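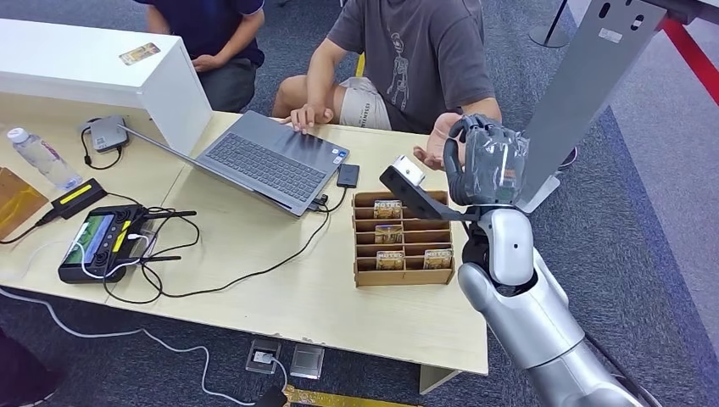
Laptop open on the table, Skerker Hall.

The Pudmont fruit tree map is up to 153 trees

When we put a note in the March newsletter asking if anyone knew of old fruit trees around Pudmont, I thought we might hear about a dozen. The map now has 153 on it, and I am still getting messages about a quince behind the old bakery (yes, we have it, but please keep them coming!).

For anyone new to this, the idea is a simple one. Pudmont was orchard country long before the houses came, and plenty of the original trees are still standing in backyards, on verges, along the creek and in the corners of paddocks. Some are looked after and some haven't seen a pair of secateurs in decades. We wanted to know where they are and, where we can, what they are, so that the good ones can be grafted before they fall over.

The biggest surprise so far has been the pears. I had always thought of this as apple country, but the stretch along Issa Road is nearly all pears, and big ones too – the sort you need a proper orchard ladder for. Hanan Nassar grew up at the bottom end of that road and remembers her grandfather wrapping them in newspaper and keeping them under the beds until winter. She brought in a ledger of his with the names of the varieties written down the side, row by row, and we have been able to match three of the trees to their rows. You can imagine the excitement. There are still two names in there we can't read, so if you are good with old handwriting, Hanan would love to hear from you.

Then there is the Tondincombe apple. If you have lived here for a while you will have heard people talk about it: a late, yellow-skinned cooking apple with a bit of russet around the stem, supposedly raised from a pip at Tondincombe farm and never sold in any nursery. Leif Briem has been looking for it for years. In autumn he was shown a tree behind the tennis courts which had the right colour, the right shape and fruit still hanging on when everything else had dropped. He made a pie out of it and reports that it cooks down to a fluff, just as the old recipe says it should. We can't be certain yet. Leif wants to see it through another season, and so do I, but he took cuttings in winter while it was dormant and they are now on rootstock at his place and starting to leaf out. I went over to have a look on the weekend and came home grinning.

A few things we have learned along the way, mostly by getting them wrong. Write down the street number the first time you visit. Blossom photos are lovely, but fruit cut in half tells you a lot more. Ask the neighbours as well as the owners, as they are often the ones who have been eating the fruit. And if a tree leans over a fence, knock on both doors.

Spring is the easiest time to spot trees we have missed, and the blossom has been wonderful this year. Most of the plums and pears have finished by now, but the late apples are still out in the cooler gullies, and the quinces have those big pale pink flowers that you can pick out from across the road. If you see something in flower on one of your walks, jot down where it was and let Marwan Hakim know. Please don't go onto private land to get a closer look. Marwan is happy to write to the owner, and almost everyone has said yes when asked.

The next thing is the printed map. Rizal Chong has drawn it up by hand, with the creek and the old packing shed and even the bend where the fruit trucks used to get bogged, and it is a beautiful piece of work. We are printing 200 copies and they will be $3 each, with the money going towards rootstock for next winter's grafting. Trees in backyards are shown by street only, so nobody's lemon tree will be mobbed.

Corrections to the draft need to reach Abla Saab before it goes to the printer. There is a copy pinned up in the library foyer with a pencil on a string, and you are welcome to scribble on it. Several people already have, including whoever wrote "NOT a nectarine" in capitals beside the tree on Mill Lane. Could you please get in touch and tell us what it is?

28 October 2026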